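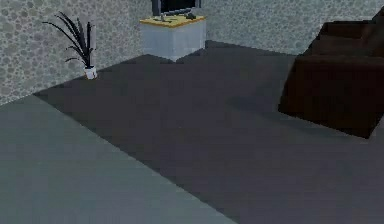
Potted plant by the pebbly wall

Ticket: Cue software drops sound on scene changes
Opened by: Akinyi Swai, Whitlock Children's Playhouse
February 2020

Hi again, it's me! We're deep in tech for our kids' show and Zikolent keeps going silent whenever I fire a light cue and a sound cue together. Lights change fine, then the music just quits and I have a stage full of eight-year-olds dancing to nothing. Happens on cue 46 every single time (the storm) and now and then on the others.

What I've tried so far: restarted the laptop, swapped the audio cable, used the headphone jack instead of the little USB box. Same thing. I also rebuilt the storm cue from scratch, which ate my whole dinner break.

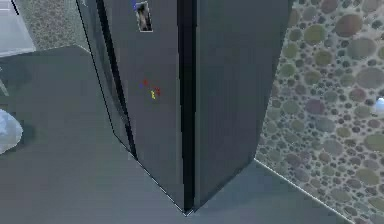

Dark gray refrigerator, seen from above

Update from me: Yichen Long from support wrote back (so fast, thank you!) and asked what the fade time was. It was set to 4,000 milliseconds on the sound and zero on the lights. He had me match them. Ran the storm and got thunder for the first 2 tries, then silence on the third. Boo.
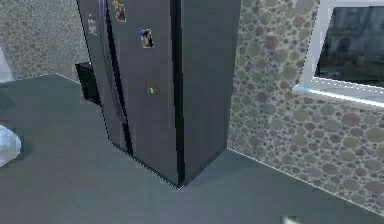 Refrigerator in the corner, with magnets on the front

Next update. Yichen wanted the log file, and I couldn't find it for ages because Karen, our stage manager, had moved the show folder onto the shared drive. He spotted it right away: the program was loading each sound over the building wifi, and the storm is our biggest file by a mile.
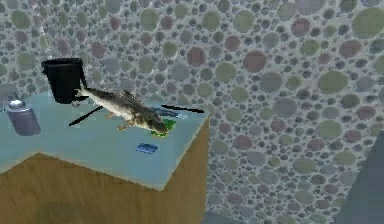
So I copied the whole folder onto the laptop itself, pointed the show at the new spot and ran Act One top to bottom. Thunder, rain, the goose song, all of it! I did 3 more passes on the storm to be safe and every one played.

One leftover question before you close this: we take the show to Praltbridge in April and I'll be on their computer. Can I put the folder on a thumb drive, or does it have to be copied over first?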